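食物里的物理化学　第三讲讲义
糖与可可脂：从锅里到货架上

授课：Mekdes Hadgu
讲义更新：2022年1月6日

上一讲结尾有同学追到走廊上问我：同样是糖和水，为什么有的熬出来像玻璃，有的熬出来像雪，还有的拉得出丝？这个问题问得太好了，我回去就把这一讲的顺序整个改掉了，原来放在后半段的结晶挪到最前面。旧版讲义里的编号和这一版对不上，请以这一版为准。

需要先复习的内容：相图的读法（第一讲后半）、沸点升高（第二讲前半）。忘了也没关系，课上会边走边补，但“过饱和”这个词请一定在上课之前弄明白，今天从头到尾都要靠它。

一、先从一杯糖水说起

蔗糖在水里的溶解度高得惊人。很多人第一次自己配糖浆都会怀疑是不是看错了配方：糖的质量明明比水还多，搅一搅、加一点热，居然全都不见了。原因在分子结构上，蔗糖分子身上挂着好几个羟基，每一个都能和水分子形成氢键，水分子一层层围上来，把它从晶体表面拉走。温度升高，溶解度跟着大幅上升，这条曲线越往高温走越陡。

现在做一件简单的事：在热的时候把糖加到刚好饱和，然后静静放凉。按照溶解度曲线，凉下来以后多余的糖应该析出来。可是如果锅壁干净、没人碰它，常常什么都不发生，溶液还是清清亮亮的。这就是过饱和。它处在一个亚稳的状态，热力学上想结晶，动力学上却迈不出第一步。

第一步就是成核。几个蔗糖分子碰巧排到一起，形成一个极小的有序团簇，这时候体系得到了一点体积能的好处，同时付出了一笔表面能的代价。团簇太小的时候表面能占上风，它自己就散了；长过某个临界尺寸，体积能的好处压过表面能，它才会越长越大。过饱和度越高，临界尺寸越小，成核越容易。请把这句话画线，后面讲软糖、讲翻糖、讲调温，道理都是同一个。

还有一条捷径：给它一个现成的表面。锅壁上的一粒糖、木勺的毛糙处、掉进去的一点灰，都可以当作异相成核的落脚点，代价小得多。老师傅熬糖时用湿刷子沿着锅壁刷一圈，把溅上去的糖粒洗回锅里，防的就是这个。第一次看懂这个动作的时候我高兴了一整天！厨房里那么多看着像规矩的东西，背后往往有一条清清楚楚的动力学。

思考：冰糖是挂在线上慢慢长大的大晶体，翻糖里的晶体小到舌头尝不出颗粒。两者用的都是过饱和糖浆，它们在什么条件上分道扬镳？请先自己想，第四节会回来讲。

二、熬糖到底在熬什么

熬糖，熬走的是水。糖浆沸腾的温度由浓度决定：水越少，沸点越高。所以温度计上的读数可以直接当浓度计来用，这一点漂亮极了，一根温度计插下去，读出来的是锅里还剩多少水。

没有温度计的年代，大家用一碗凉水来判断。取一点糖浆滴进去，捞出来捏一捏：能捏成软软的一团，是软球阶段，适合做翻糖和软质的奶糖；捏着有弹性、能保持形状，是硬球阶段，牛轧糖一类多在这附近；拉开会成丝、稍微弯得动，是软裂；一掰就脆响，是硬裂，硬糖和糖葫芦外面那层壳就是这里出来的。各地的叫法不同，参考书里分出的阶段多少也不一样，考试不考名称，考的是你能不能说清楚每往后一步，残余水分怎么变，冷却后的质地怎么变，为什么。

这里有个经常出错的地方，我在作业里年年都能看到：以为火大就能更快到达同一个终点，结果一样。浓度终点可以一样，过程不一样。加热时间长短会影响蔗糖水解的程度，尤其是锅里有酸的时候。蔗糖在酸和热的作用下会断成葡萄糖和果糖，这个反应叫转化，混合产物叫转化糖。转化糖多了，结晶受抑制，吸湿性变强，做出来的硬糖放在潮湿的地方很快发黏。同一张配方，慢慢熬的那锅和急火熬的那锅，隔几天再看可能完全是两种东西。

高海拔也要提醒一句。气压低，水的沸点低，糖浆各阶段对应的温度都得往下调。Skimville那边的课程点在山上，去年那里的同学照着平地的温度熬，每一锅都熬过了头，交上来的报告写得特别精彩，因为他们自己把原因找出来了：先测当天白水的沸点，再拿这个差值去修正。请大家都养成这个习惯，开工前先煮一锅白水。

三、玻璃，一种忘了排队的固体

硬糖是玻璃。我说的是物理意义上的玻璃：分子排布像液体一样无序，力学性质却像固体一样硬。把熬到硬裂阶段的糖浆倒在凉的石板上，黏度随着降温急剧升高，分子还没来得及走到晶格的位置上就动不了了。

玻璃化转变温度是这一节的核心概念，记作Tg。在Tg以上，体系是黏弹的、橡胶状的；在Tg以下，体系是脆硬的玻璃态。水是极其有效的增塑剂，哪怕只多一点点，Tg就会明显下降。想象一下：小小的水分子钻进糖分子之间，把它们撑开，给它们腾出活动的空间，于是要降到更低的温度才能把大家冻住。

由此可以一口气解释好多现象。

硬糖为什么怕潮？表面吸了水，表层的Tg降到室温以下，那一层就变成了黏稠的液体，手一摸就粘。再往后，表层分子能动了，有序排列的机会又回来了，于是表面泛白、长出细细的砂，这叫返砂。

饼干为什么受潮会软？淀粉和糖组成的基质同样有玻璃化转变，吸水之后跨过了Tg。放进烤箱低温烘一会儿又脆了，因为水走了，Tg又回到室温以上。

棉花糖（云朵一样的那种）为什么碰到口水就缩？丝极细，比表面积极大，吸水极快，整根丝瞬间失去刚性，塌下去，溶掉。纺棉花糖的机器也值得说两句：糖在中间熔化，从小孔甩出来，在空气里拉成细丝，冷却得极快，根本没有结晶的时间。你在集市上看到的那一团粉色云朵，是一团糖玻璃纤维。我每次讲到这里都忍不住想停课带大家去看一看！

跨过Tg之后，物质的变化速率对温度非常敏感，比普通化学反应常用的指数关系还要陡。有兴趣的同学可以自己去查WLF方程，推导放在附录，不作要求，但看过的人都说值。

四、怎样不让它返砂，怎样偏偏要它返砂

先说不让它返砂的办法。

办法之一，加别的糖。蔗糖晶体要长大，得由蔗糖分子一个一个地嵌到晶格里。混进去葡萄糖、果糖或者麦芽糖浆里那些长长短短的寡糖，它们凑到晶面上，形状不对，占着位置不走，晶体生长就慢下来了。配方里写的那一勺葡萄糖浆、那几滴柠檬汁，都是干这件事的。柠檬汁走的是转化的路，在锅里现做葡萄糖和果糖。

办法之二，提高黏度。脂肪、蛋白质、胶体都会让分子走得更慢。太妃糖里有奶油，牛轧糖里有蛋白，它们除了好吃，也在帮忙挡着蔗糖分子。

办法之三，别去惊动它。降温途中不搅、不晃、不把冷勺子伸进去。

再说偏偏要它结晶的情况，比如翻糖。目标是大量极细的晶体，悬浮在饱和糖浆里，入口滑腻，没有颗粒感。做法分成前后两段：前一段一动不动，让糖浆安安静静凉到高度过饱和；后一段突然开始拼命搅打。搅打带来的剪切让整锅同时爆发式成核，核的数目极多，可供分配的糖就那么些，谁也长不大。

如果在还很热的时候就开始搅，会怎么样？过饱和度低，成核少，那几颗早早成核的晶体慢慢吃掉所有多余的糖，长成粗大的颗粒，口感像砂纸。这就回答了第一节的思考题：冰糖要的是低过饱和、少核、长时间；翻糖要的是高过饱和、多核、快。

同一个道理可以搬去做冰淇淋。凝冻机的筒壁极冷，刮刀贴着壁高速刮下刚结成的冰晶，甩进中间的料液里，核多而小。家里冰箱慢慢冻出来的那一盒，冰晶粗，原因一模一样。下学期有一讲专门讲冰淇淋，现在先忍住。

关于蜂蜜。蜂蜜结晶是好多同学问过的，葡萄糖的溶解度比果糖低，葡萄糖占比高的蜜更容易结晶，花源不同表现就不同。结晶的蜂蜜隔水温热可以化开，别用大火。至于奶油状的“打发蜂蜜”，是故意往液态蜜里拌进一些磨得很细的结晶蜜当晶种，在凉爽处放着，长出来的晶体细而匀，抹面包特别顺。晶种这个词请记住，过一会儿讲巧克力还要用。

五、颜色和香气从哪里来

焦糖化和美拉德反应经常被混为一谈，请分清楚。

焦糖化只需要糖和热。糖分子脱水、断裂、重新聚合，生成一大批挥发物和深色的聚合物。颜色从淡黄到琥珀到深棕，甜味一路下降，苦味和酸味一路上升。很多人没意识到焦糖会变得不那么甜：糖在减少，当然不那么甜。焦糖布丁底下那层好吃，就是因为苦和甜拉扯得刚刚好。

美拉德反应需要还原糖和氨基，后者来自蛋白质或者氨基酸。它在更低的温度就能进行，产物也更复杂。奶糖、炼乳、面包皮、烤咖啡豆，都有它的功劳。可可豆烘焙的香气也主要靠它，而它需要的原料，是在更早的发酵阶段准备好的：果肉发酵升温产酸，豆子里的蛋白质和糖被酶切开，释放出氨基酸和还原糖。没有好好发酵的豆子，怎么烤都烤不出巧克力的味道。我特别喜欢这个例子，风味的前半生在热带的发酵箱里就写好了。

小实验（家里可做）：同样的糖，一份干烧，一份加少量水再烧，比较颜色出现的早晚和均匀程度。加水的那份先溶解再浓缩，受热均匀，新手容易控制；干烧的那份快，但容易局部先焦。做完再想一想，如果中途往里面倒冷奶油，为什么会猛烈翻腾？请务必用深锅，把奶油先温热，手离锅口远一点。熔融的糖粘在皮肤上伤得很重，这一条我在每一版讲义里都会写。

六、可可脂：一种脂肪，六种晶体

终于到巧克力了！

巧克力的连续相是可可脂，糖粒、可可固形物、有时还有奶粉，都分散在里面。可可脂的甘油三酯组成相当单纯，以对称的几种为主，两边是饱和脂肪酸，中间是油酸。分子整齐，所以熔化的温度范围很窄。室温下硬脆，到了口腔里很快就化，还会带走一点热量，舌头上能感觉到微微的凉。

同样的分子可以用不同的方式堆起来，这叫同质多晶。可可脂的晶型传统上编成一型到六型，编号越大越稳定，熔点越高，堆得越密。一型到四型松散，熔点低，做出来的巧克力颜色发暗，手一碰就化，掰的时候闷闷的没有声音。五型是我们想要的：光泽好，断口干脆，收缩明显，能从模具里利落地脱出来。六型比五型更稳定，熔点也更高，入口化得慢，通常要放很久才由五型慢慢转过去。

请注意这里的矛盾：最想要的五型并非最稳定的，也不是最先长出来的。冷却得快，最先出现的总是那些不稳定的低编号晶型，它们成核的门槛低。想得到五型，就需要一点手段。

七、调温

调温的思路可以用一句话讲完：先全部熔掉，再冷下来让晶体长出来，再小心地升一点温，把不想要的晶型化掉，只留下五型当晶种。

全部熔掉，目的是清除历史。巧克力里残留的任何旧晶体都会当晶种，是哪种晶型就带出哪种晶型。降温阶段会同时出现四型和五型，配合搅拌或者在大理石台面上来回刮抹，剪切促进成核，也能加快向更稳定晶型的转变。回温阶段停在四型熔点以上、五型熔点以下的那个小窗口里，四型化开，五型留着。

黑巧、奶巧、白巧的窗口各不相同，乳脂混进来会把窗口整体往下拉。具体温度请以你手上那款巧克力的包装说明为准，我不在讲义里写死，因为每年都有同学拿着黑巧的数字去调白巧。

晶种法更省事。锅里的巧克力熔好，降到合适的温度，投入一部分已经调好温的碎巧克力，里面本来就带着五型，搅匀，让它们去带路。还可以直接加粉状的可可脂晶种，用量少得可爱。和上面讲过的打发蜂蜜放在一起想想，一模一样的策略，换了一种分子。

怎么判断成没成？拿小刀尖蘸一点，放在凉爽的地方。调好的很快就从边上开始凝固，表面均匀发亮；没调好的半天不干，或者干了以后有灰白的条纹。这个测试用不着仪器，请在报告里写下每次蘸取后的观察，哪怕失败也要写。

进水是调温的大敌。一滴水落进熔化的巧克力里，糖粒表面立刻吸水变黏，彼此粘连，整盆突然变得又稠又粗，这叫“抱团”。奇妙的是，加的水再多一些，糖溶进水里，又会变得顺滑，成了另一种东西，甘纳许就在这一边。从油包住一切，到水成为连续相，中间那一段最难看。请不要把抱团的巧克力倒掉，加热奶油搅开，还能做甘纳许。

八、起霜：两种白

放久了的巧克力表面会发白，很多人以为是霉。绝大多数情况下是起霜，能吃，只是不好看，口感也变了。

脂霜：表面有一层油脂晶体，用手指轻轻一抹会化，有点滑。成因有调温没做好，有存放时温度忽高忽低，还有夹心里的油往外跑。液态的脂肪沿着晶体之间的缝隙和细孔迁移到表面，在那里重新结晶，结出来的晶体大到足以散射光，看着就白了。

糖霜：表面有一层细糖晶，抹上去是涩的、干的。成因通常是凝露。巧克力从冰箱里拿出来，热空气里的水汽凝在冷表面上，溶解了表层的糖，水蒸发以后糖就留在那里重新结晶。所以从冰箱拿出来的巧克力别马上开封，让它在密封的包装里慢慢回到室温，露水凝在包装外面，随它去。

鉴别的方法除了手指，还可以滴一小滴水：糖霜会溶，脂霜会把水珠托起来。配一个便宜的放大镜，看得更过瘾。

九、把不同的东西放在一块儿：水分迁移

单一材料的糖果已经够有意思了，可是市面上最受欢迎的产品往往是多层的：脆的、软的、黏的、有坚果的，外面再裹一层巧克力。难度从这里开始陡增，各层会互相影响，而且一刻不停。

请区分两个概念，含水量和水分活度。含水量说的是有多少水，水分活度说的是这些水有多想走。水从活度高的地方往活度低的地方走，跟含水量的高低没有必然关系。焦糖里的水不少，可是被糖抓得牢牢的，活度并不高；旁边的威化含水量极低，活度更低，于是焦糖里的水还是会往威化跑。跑过去的结果是威化软了，焦糖硬了，两边都不讨好。

应对的思路有这么几条，课上会一条条讨论。

把各层的水分活度调到接近。焦糖里加甘油或者山梨糖醇，把活度压下来，驱动力小了，迁移自然就慢。

在中间加一道屏障。可以是一层脂肪，可以是一层巧克力。冰淇淋甜筒内壁那层巧克力就是干这个的，很多人最爱吃甜筒底下的那一坨，那是屏障涂料积在尖上的部分。

改变质地本身对水的敏感程度。同样多吸一点水，有的基质立刻跨过Tg变软，有的还有余量。选Tg高一些的配料，给自己留出缓冲。

油也会迁移，这一点容易被忘掉。坚果里的油是液态的，可可脂里也总有一部分是液态的，两边的甘油三酯互相扩散。坚果油跑进巧克力外壳，外壳变软、起霜；可可脂跑进夹心，夹心变硬。整粒坚果比磨碎的坚果慢得多，细胞壁没破，油关在里面。所以含坚果酱的夹心巧克力在这方面最难伺候。

案例讨论：Zukum工坊的榛子夹心

Zukum是一间小工坊，卖一款榛子酱夹心的块状巧克力，外壳是黑巧。他们的投诉集中在夏季，顾客说外壳发白、夹心发干。工坊给了我们3份样品：一份刚做好，一份放在恒温柜里，一份放在门店的货架上。Mekdes课组拿到样品后先看了外观，再做了切面，最后测各层硬度。请在看答案之前先写下你的预测：哪一份的外壳最软？哪一份的霜最明显？两个问题的答案会是同一份吗？

提示：温度循环比持续的微热更有破坏力。升温时一部分晶体熔掉，液态脂肪增多，迁移的通道变宽；降温时它们在表面重新结晶，一进一出，像一台小泵。

十、包装、陈列与货架寿命

材料做得再好，出了工厂就要靠包装和环境。包装要挡住的有水汽、氧气、光、异味，还有挤压。

水汽。硬糖怕它进来，软糖怕它出去。以前的硬糖用蜡纸一颗颗拧起来，现在多用塑料薄膜，水汽透过率低得多。镀铝膜更低，对光和氧也有效，所以含坚果和奶粉的产品很喜欢用它。

氧气。坚果油不饱和程度高，容易氧化，哈喇味就是这么来的。真空、充氮、加抗氧化剂都是手段，但首先要买到新鲜的坚果，原料里已经开始的氧化是救不回来的，链式反应一旦启动，后面的保护都会打折扣。

光。透明窗口很好卖，顾客想看见里面是什么。代价是光会促进脂肪氧化，也会让天然色素褪色。白巧克力特别怕光，它没有可可固形物里的那些抗氧化成分撑着。

异味。脂肪是香气的好溶剂，好香气坏香气都收。别把巧克力和香皂放在同一个柜子里。

封口。一张阻隔性能极好的膜，如果封口处有一道肉眼看不见的通道，整体性能就由那道通道说了算。条状产品两端的压齿封口，齿纹的作用是增大接触面积、让薄膜互相咬住。检查漏封的简便办法是把包装浸在水里，抽一点真空，看有没有气泡冒出来。
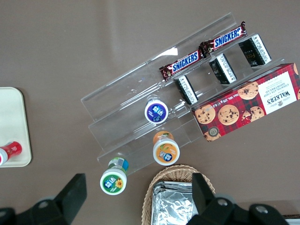
接下来谈货架寿命怎么估。厂家不可能等产品真的放坏了才定保质期，常用的办法是加速试验：提高温度或者湿度，让变化快一些，再折算回正常条件。化学反应速率随温度变化的规律大致可靠，氧化之类可以这样折算。物理变化就要非常小心了。巧克力加热到某个温度以上直接熔化，熔化之后发生的事和室温下发生的事没有可比性；硬糖跨过Tg以后，行为也是断崖式的改变。所以加速试验的条件必须和正常条件处在同一个物理状态里，这条原则看着简单，行业报告里翻车的例子多得很。

判断终点也要想清楚。以什么为准？微生物、风味、质地、外观，哪一项先不合格，寿命就由哪一项决定。糖果的水分活度普遍低，微生物一般不构成瓶颈，先出局的往往是质地。薯片先败在哈喇味，威化先败在不脆，巧克力先败在外观。请为你最喜欢的零食想一想它先败在哪里，我们课上轮着说，我保证这是整个学期最热闹的一段。

陈列的环境也算在储存条件里。射灯底下的货架，表面温度可以明显高出室温；靠窗的位置每天经历一次升降；靠门的位置冷热空气交替。仓库做得再好，最后那几天在店里放错了地方，前面的努力就白费了。我们请Hordiienko商店配合做过一次测温，在货架的不同层放了记录仪，顶层靠灯的位置温度起伏最大，最下面一层最平稳。他们后来把夹心巧克力从顶层搬到了下面，把不怕热的硬糖换了上去。数据放在课程网盘，表头有一列标错了单位，已经在备注里改正，请用改正后的那一列。

十一、嘴里发生的事

一块巧克力从咬下去到咽下去，信息量大得可怕。先是声音，断裂的脆响通过颌骨传到耳朵；然后是温度，熔化吸热带来的凉；接着是颗粒感，舌头对粒径极其敏感，精磨和精炼做得不到位，马上觉得粗；再是流动，熔化后的黏度决定它是裹住舌头还是很快散开；香气在熔化之后才大量释放，沿着鼻咽往上走。

甜味的强弱和释放速度有关。同样的糖量，包在脂肪里的糖要等脂肪化开才接触到唾液，来得慢，走得也慢。盐的加入会压低苦味，让甜更突出，海盐焦糖就是这么好吃起来的。把盐撒在表面，和把盐溶在里面，感受也很不同：表面的盐粒一颗颗地爆开，味觉上有起伏，总用量还可以更少。

品尝时的注意事项：品尝前别喝咖啡，别嚼薄荷糖；样品编随机的代号，别用甲乙丙或者一二三，免得大家下意识觉得排在前面的更好；每个样品之间喝一口温水，吃一小口不加盐的饼干。冷水会让可可脂在嘴里凝住，下一块就尝不准了。对花生、坚果、奶、麸质过敏的同学请提前告诉我，给你单独准备，也可以只做声音和外观的部分，成绩不受影响。

十二、实验与作业

实验（分组，地点在Talell楼的食品实验间）

每组领取200克黑巧克力，分成2份。一份按晶种法调温，另一份熔化后直接入模，不作处理。两份同时脱模，记录脱模难易、光泽、断裂的声音。留下一半样品，用密封盒装好放在阴凉处，到5月的复习课再拿出来看。这么长时间的样品一定要写清楚组名和处理方式，只写“我们的”的盒子，去年就有好几个，至今没人认领。

安全：熬糖的步骤由助教操作，大家在防护板后面观察。巧克力部分可以自己动手。长发扎起来，戒指摘下来。

书面作业

第一题。画出蔗糖在水中的溶解度曲线示意图，在图上标出做翻糖时糖浆走过的路径，注明从哪一点开始搅打，为什么选在那一点。

第二题。有人主张做巧克力时应该直接追求六型晶体，理由是它最稳定，可以避免以后转变。请评价这个主张，至少从工艺可行性和口感两方面来谈。

第三题。一款产品由焦糖、威化和牛奶巧克力组成。列出所有可能的水分迁移和油脂迁移方向，给每个方向提出一种减缓的办法，并说明这个办法可能带来什么副作用。

第四题（选做，但我最想看大家写这道）。回家问一位长辈，他们小时候吃的糖是怎么做、怎么包、怎么存的，选其中一个做法，用今天学的概念解释。往届有人写麦芽糖里为什么要裹上一层炒熟的粉，有人写灶糖为什么一定要挂在冷的地方，都写得极好。方言里的叫法请保留，用普通话加个注就行。

关于字数，不设下限。图请自己画，手绘拍照即可，线条歪一点没有关系，坐标轴一定要标。

十三、容易混淆的几个词

过饱和与饱和：饱和是平衡，过饱和是超出平衡、还没来得及回去的状态。

熔化与溶解：巧克力在手心里是熔化，糖在水里是溶解。作业里写混了要扣分，虽然扣得很少。

返砂与糖霜：返砂指糖制品自身由无定形或过饱和状态转为结晶；巧克力上的糖霜是表层的糖先溶后析。两者都涉及蔗糖重新结晶，触发的场合不同。

脆与硬：硬说的是抵抗变形的能力，脆说的是在很小的变形下就断裂。花岗岩很硬也脆，新鲜的薯片不算硬却很脆。感官评价表里这两栏是分开打分的，请别照抄同一个数。

调温与精炼：精炼在前，是长时间的搅拌和剪切，赶走部分挥发酸，让糖粒表面裹上脂肪，改善流动性；调温在后，只管晶型。

下一讲讲乳化，从甘纳许讲到蛋黄酱。请每人带一个带盖的小玻璃瓶，洗干净，擦干。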